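Descaling a Kettle and Removing Tannin Stains from Mugs

Last revised 15 May 2026 by Karlijn Leemans

Applies to stainless steel and glass kettles, electric or stovetop, and to glazed ceramic mugs. Do not use this procedure on bare aluminium, cast iron or chipped enamel. Where the manufacturer's instructions differ from these, follow the manufacturer.
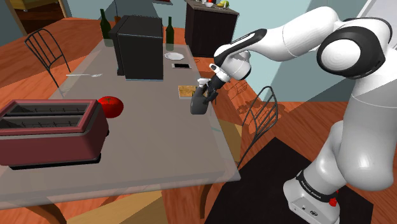
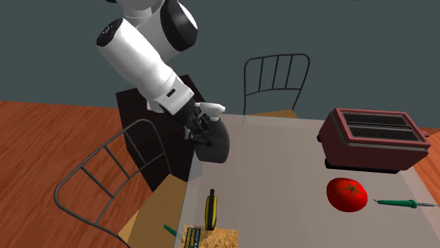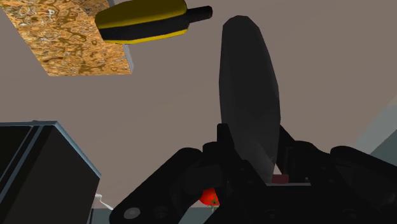
Background

Scale is mostly calcium carbonate. It comes out of solution when hard water is heated and settles on the hottest surface, which in an electric kettle is the base plate or the exposed element. A thin layer has little effect on boiling time but will shed flakes into the cup. A thick layer insulates the element and can cause the thermal cut-out to trip before the water boils.

Tannin stain is a separate problem. It is an organic film that builds up on the glaze and responds to alkaline cleaners. Acid has limited effect on it, so the kettle and the mugs are treated with different solutions.

Materials

Citric acid, food grade, powdered
Bicarbonate of soda
Kitchen scale reading to 1 g
Measuring jug
Soft nylon bottle brush
Non-scratch sponge
Rubber gloves

Part A: Kettle

1. Switch off at the wall and unplug. Let the kettle cool, then empty it.

2. Remove the spout filter if it is detachable and set it aside for step 7.

3. Add one litre of cold water. If this does not cover the scale line, increase the volume and scale the acid to suit.

4. Weigh out 35 g of citric acid per litre and stir it in with a plastic spoon until no grains are left. Add the powder while the water is cold. Powder tipped into boiling water can foam over the rim.

5. Heat to 78 °C and switch off. On a kettle without temperature control, use a probe thermometer. A full boil is unnecessary and throws acidic vapour into the room.

6. Stand for 20 minutes with the lid closed. Fizzing indicates that carbonate is dissolving. If fizzing has stopped and scale remains, the acid is spent: discard the solution and repeat from step 3.

7. Put the spout filter in a cup of the used solution for five minutes, then brush along the mesh in one direction.

8. Empty the kettle and rinse three times. Fill with fresh water, boil and discard. Repeat the boil if any sour taste persists.

Keep the solution away from marble, limestone and terrazzo benchtops. Wipe up splashes at once.

Part B: Mugs

1. Mix three parts bicarbonate of soda to one part water by volume.

2. Spread the paste over the stained area and leave for ten minutes.

3. Rub with a damp sponge, working from the rim down. Use the bottle brush where the wall meets the base.

4. Rinse in hot water and dry.

For old stains, dissolve two teaspoons of bicarbonate in a mug of hot water and leave for 12 hours before step 1. Do not use the paste on metallic trim or unglazed bands.

Interval

In hard water areas, descale monthly. In soft water areas, twice a year is normally enough. Emptying the kettle at night slows the build-up.

Corrections to Karlijn Leemans or Trevor Gagnon.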